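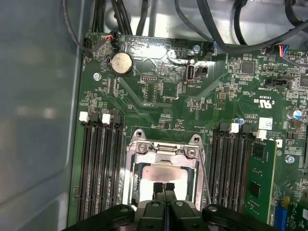
Slide 2: What's on the board

Speaker notes, desktop refurbishing talk, 15 October 2019
Jannik Weidemann, Flondetti

Leave this one up for a bit. Ask who has had the side off a desktop before. Usually half the hands go up.

Start with the coin cell, the round silver battery. It keeps the clock and the BIOS settings when the machine is unplugged. If a donated computer comes up with the wrong year, try a new battery before anything else. They cost very little and we keep a drawer of them.

Then the small plugs with thin coloured wires. Fans mostly. Say that you pull on the plug and never on the wires. Pass the spare fan lead around.

Labels printed on the board. Tell them to get in the habit of reading these. The print is tiny and often upside down from where you're standing, so take a phone photo and turn it around. Internal USB headers are normally marked. So are the front panel pins, though some makers use their own layout and you need the manual.

Capacitors: the little cans. Look at the tops. Flat is good. Domed or crusty means the board goes in the Grukden bin for parts.

Slide 3: The July batch

We took in 288 desktops in July from the Cleva office closure. Of those, 63 were missing drives, which we expected, as Cleva had pulled them before pickup. Another 41 wouldn't start at all on first try. Most of the 41 were memory or the battery. Don't go through the whole spreadsheet, it's in the handout.

Mention the Pinto checklist here. One sheet per machine, taped to the case, initialled at each step. If the sheet comes off, the machine goes back to step one.

Slide 4: Working order

Lay the tower on its side so the open side faces up. Everything is easier flat. Power lead out, hold the power button in for ten seconds, touch bare metal on the case.

Go in this order:
Memory
Cards
Drives
Power supply leads
Processor last, and only if you have a reason

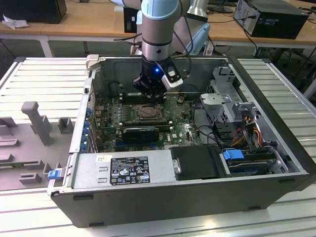
Memory first, as it's the quickest thing to rule out. Open the clips, lift the sticks straight up, look at the contacts, put one back and test. Then the other. Note on the sheet which slot you used.

Cards next. On many office towers you don't need a screwdriver for these, the latches along the back wall swing or slide. Graphics cards often have a second catch at the end of the slot. People forget it and bend the card. Show the bent bracket from the box.

Drive cages vary a lot between models. If there's a coloured latch or tab, that's generally the bit you're meant to touch. Drives come out for wiping whether they look dead or not. No exceptions on that.

Power supplies: we swap them, we don't open them. Say it twice.

Slide 5: Time per machine

94 minutes for a first-timer with the checklist. It comes down fast by the third or fourth one. If someone asks about laptops, that's a separate session.

Questions, then break. Screwdrivers back in the tray before anyone gets coffee.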